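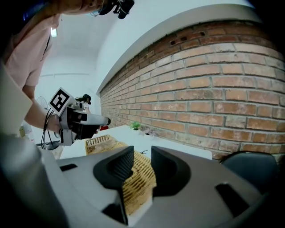 Hand-held unit with marker card fitted, basket on the table.

Trulex hand-held gripper kit, pre-use inspection
Site: Brakow, upstairs room
Kit on trial from: Fortin
Checked by: Branislav Skála
Countersigned: Anežka Hájek
Period: February, first check at 8:30 a.m.

Mark each line OK, FIX or N/A. Comments are welcome. Comments about the coffee go to Pamico, who run the machine.

1. Housing free of cracks, both grippers
OK. One scuff on the underside, already there on delivery and noted on the slip. I would like Fortin to remember that when the kit goes back.

2. Finger pads seated and facing each other
OK. The pads push on and hold by friction and optimism. Tug each one before use.

3. Fingers open and close through full travel
FIX. Stiff for the first few squeezes, then fine. The manual calls this "settling." Mine is a 2-page manual, so it can't call it much else.

4. Marker card flat, clean and tight on its mount
OK. Wipe with a dry cloth only. The spare cards are in the lid pocket, under the foam, where you will look last.

5. Cables secured along the arm
FIX. They hang in loops under the grip and I don't care for it. The kit ships with 2 cable clips and needs more. A.H.: Agreed. A loop will find a chair back sooner or later. Use the fabric ties until Fortin sends clips.

6. Headset strap and padding
OK. Adjust before picking up the gripper, as you will want both hands. Anyone with long hair should allow an extra minute and some patience.

7. Table stable, walkways clear
OK. Push chairs back before starting. With a headset on you will notice the table later than you expect to.

8. Items for handling suitable
OK. Basket has no broken ends. Keep the potted plant back by the wall. Nothing in the kit's paperwork covers potting soil.

9. Battery charge above 70 percent
OK at start. Fortin's sheet claims up to 200 minutes on a charge. I have yet to be in the room that long voluntarily.

10. Cycle counter under 2,000 since last pad change
N/A. We haven't located the counter. A.H.: Settings, second menu, under "Misc." – naturally.

Result: may be used with items 3 and 5 open. Recheck both before the trial is extended. Branislav to chase the clips.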